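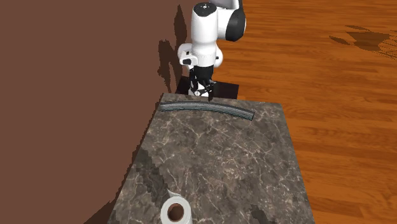
## 4. 作業台で動かす前の安全規則と手順

この章は、卓上アームに平行グリッパを付けて、台の上の物をつかむ作業をする人のために書きました。シミュレーションで確認する場合も、実機で動かす場合も、同じ順番で行ってください。Tindel 社内の Skidham 作業室の規則を元にしています。他の部屋で使う場合は、その部屋の規則を先に読んでください。両方の規則が違うときは、厳しい方を守ります。

### 4.1 言葉の約束

- **接近高さ**:指先が物の上で一度止まる高さです。
- **把持高さ**:指を閉じる高さです。
- **退避姿勢**:アームが台の物に触れないで、どの方向にも動ける姿勢です。
- **承認者**:設定ファイルの変更を認める人です。今は İlker Bilgin です。

「把持点」という言葉は、古い版では指先の位置の意味で使っていました。この版では、物の側の点だけを意味します。古い版の設定表を見るときは注意してください。

### 4.2 シミュレーションでの準備

1. Lanell を起動し、プロジェクト「Ugwu」を開きます。
2. 台の寸法を、実際の台を測った値と比べます。違う場合は、シミュレーションの側を直します。実際の台に合わない値のままで次に進んではいけません。
3. アームの取り付け位置を確認します。台の端の近くに取り付ける配置では、ベースの板が台の端より外に出ることがあります。その場合は、板の外側の部分も衝突判定に入れてください。
4. 壁と床を衝突判定に入れます。見た目だけの壁は、判定には使われません。一覧の「衝突」の欄に印があるか、一つずつ見てください。
5. 台の上に置く物を全部登録します。つかまない物も登録します。手前に立てて置いた紙のロールのような軽い物も、例外ではありません。
6. 退避姿勢から開始できることを確認して、設定を保存します。

> **注記:** 影の形は、描画の設定で変わります。影の縁が階段のように見えても、衝突判定には関係がありません。ただし、影を見て高さを判断することはやめてください。高さは必ず数値で読みます。

### 4.3 接近と把持の確認

細長い物や、曲がった物をつかむときは、この節を特に丁寧に行ってください。

1. 指を開いて、下に向けます。
2. 接近高さまで下ろします。接近高さは、物の一番高い所から 30 mm 上を標準にします。
3. ここで一度止めます。指先と物の間を、正面と横の二つの視点から見ます。一つの視点だけでは、触れているか、離れているか、わからないことが多いです。
4. 物の曲がりに対して、指の開く方向が直角に近いことを確認します。曲がった物では、つかむ場所によって正しい角度が変わります。全体の向きを一つの角度で決めないでください。
5. 指の開き幅を確認します。このグリッパの設定では、最大 66 mm まで開くことができます。物の幅に余裕を足した値が、これを超えてはいけません。
6. 把持高さまで、低速で下ろします。
7. 指を閉じて、少しだけ持ち上げて、止めます。物の両端が台や他の物に当たらないか見てください。長い物は、端の方が先に下がることがあります。
8. 問題がなければ、退避姿勢に戻します。

> **注意:** 手順 3 の停止を省略しないでください。急いでいる日でも同じです。停止の命令をプログラムから消す場合は、承認者の許可が必要です。

> **注意:** 把持高さを台の面と同じ値にしないでください。石のような硬い面の台では、指先が当たったときに、力を逃がす所がありません。

### 4.4 実機に移すときの規則

シミュレーションで成功した動作でも、そのまま実機の速度で動かすことは禁止です。次の条件を全部満たしてから始めてください。

- 同じ動作をシミュレーションで 54 回続けて行い、衝突の記録が一つもないこと。
- 途中で設定を一つでも変えた場合は、最初から数え直すこと。
- 非常停止のボタンが、操作する人の手が届く所にあること。
- アームの届く範囲の中に、人がいないこと。

初めての動作は、次の順で行います。

1. 台の上に何も置かないで、低速で一回動かします。
2. つかむ物だけを置いて、低速で一回動かします。
3. 残りの物も置いて、低速で一回動かします。
4. 三回とも止まらないで終わったら、速度を一段だけ上げます。

> **警告:** 動作中に、台の上の物の位置を手で直してはいけません。必ず停止してから、電源表示の色を見て、それから手を入れます。「少しだけ」の場合も同じ規則です。

速度を上げる作業は、二人で行うことを勧めます。一人がアームを見て、もう一人が画面の数値を読みます。役割は途中で交代しないでください。交代したいときは、一度退避姿勢に戻してからにします。

### 4.5 記録の残し方

記録は Lanell の「履歴」に自動で残ります。ただし、保存できる数は 1000 件です。これを超えると古い記録から消えますので、作業の終わりに書き出してください。書き出したファイルには、次のことを必ず書き加えます。

- 使った設定ファイルの版
- 物の種類と、台の上の配置
- 停止した場合は、停止した高さと理由
- 作業した人の名前

理由がわからない停止は、「不明」と書いてください。推測を書くときは、推測だとわかるように書きます。後で読む人が、事実と間違えるからです。

### 4.6 よくある設定の間違い

**接近高さで止まらない。** 物の高さが登録されていない可能性があります。4.2 の手順 5 に戻ってください。

**指が物の片側だけに当たる。** 物の位置ではなく、角度が違うことが多いです。位置の値を少しずつ動かして合わせる前に、4.3 の手順 4 を確認してください。

**ベースの近くの物に届かない。** アームに近すぎる場所では、手首を下に向けた姿勢が作れないことがあります。物を手前に移すか、別の姿勢を使います。関節の制限値を広げて解決することは認めません。

**視点を変えると物が台に沈んで見える。** 物の原点の高さを確認してください。沈んだままで把持を試すと、把持高さが低くなり、実機で指先が台に当たる原因になります。

設定を直した後は、版の番号を一つ上げて、承認者に知らせてください。関節の制限値と非常停止の設定については、第 6 章に書いてあります。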